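Prudport council and the vanishing question

I have been going to council meetings in Prudport for longer than I'd like to admit, and I still get a little flutter when the agenda lands. I know how that sounds. My sister collects teapots, I read agendas, we all have something. But the agenda for the April meeting has put me in a right mood, and I'm going to have a moan about it.

Tucked away on page 8, under "procedural tidying", is a proposal to cut the public question slot from half an hour to fifteen minutes and to have all questions sent in writing six working days beforehand. Six! The agenda itself only comes out five days before the meeting. So if you want to ask about something on it, you'll have to guess what it is first, and good luck to you.

Dean Pickering, who leads the council and who I've voted for more than once, says the change will "free up time for decisions". I like Dean. He answers his emails and he turns up to things when it's raining. But I've sat through those meetings, and the public aren't the ones eating up the evening. Last month we had a member read out his own newsletter, pretty much start to finish, and then somebody else stood up to agree with it at the same length. There were 2 questions from residents, one of them about a blocked drain on Semple Road, and both were done and dusted before my tea had cooled down.

And the drain question was a good one! The woman who asked it had written down the dates of every time she'd reported it, and the officer had to admit that the reports had been going to an inbox that was closed in the last reorganisation. It was found out in public, in front of everyone, and it went in the minutes. You can't tell me the same thing would have happened if she'd filled in a form and got a paragraph back a fortnight later saying her comments had been noted.

The other half of the proposal is the bit I can't decide about, so I'll be fair to it. There's a plan to put all the written questions and answers online through a system called Judico, so you could search them by ward or by subject. I'd love that. I've spent whole evenings trying to find an answer that I know was given about the Vidard site, and I never did track it down (if you have it, please send it to me). If they'd offered us Judico and kept the half hour, I'd be writing a very different piece and probably being unbearably cheerful in it.

What bothers me is that the two things have been tied together in one motion. Members can't vote for the nice searchable website without also voting to shrink the slot, and anybody who objects will be told they're against openness. It's an old trick and I'm a bit disappointed to see it here. Split the motion in two and let them argue each half properly.

I put some of this to a councillor outside the library and he told me, quite kindly, that hardly anyone comes. Well, no, they don't. There were more people at the school jumble sale. But the petition about the bus shelter got 2,000 signatures, so folk round here clearly do care about how the place is run. They just can't always get to the town hall for half past six with children to feed. Move the questions to later in the evening! Hold a meeting up at the Vidard end once in a while, where there's parking. I'd try any of that before I started shutting the door. 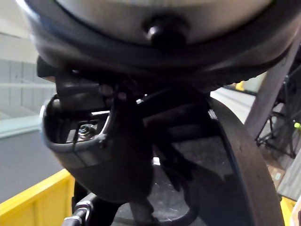
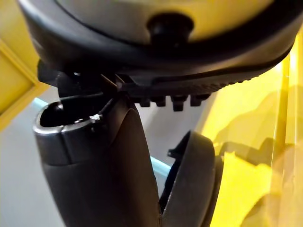
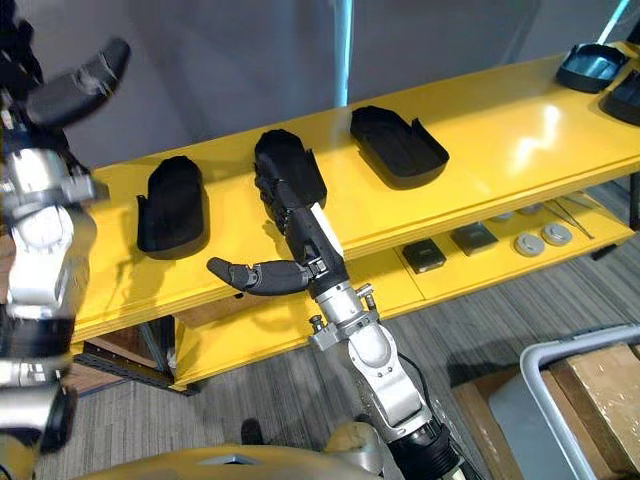
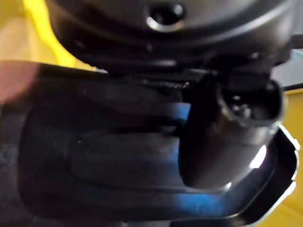

I'd also like somebody to explain who gets to turn a question down. The proposal says questions may be "declined or merged where appropriate", and it doesn't say who decides what's appropriate, or whether you're told why. Under the present rules the chair can stop you if you're rude or you wander off the subject, but he has to do it with the whole room watching, and that keeps everybody fairly sensible. Once it's done by email beforehand, the rest of us won't even know there was a question.

So if you live in Prudport and you've got a spare ten minutes, write to your ward councillor before the meeting and ask for the motion to be split. You don't have to be clever about it. Mine was four lines long and one of those was about the bins.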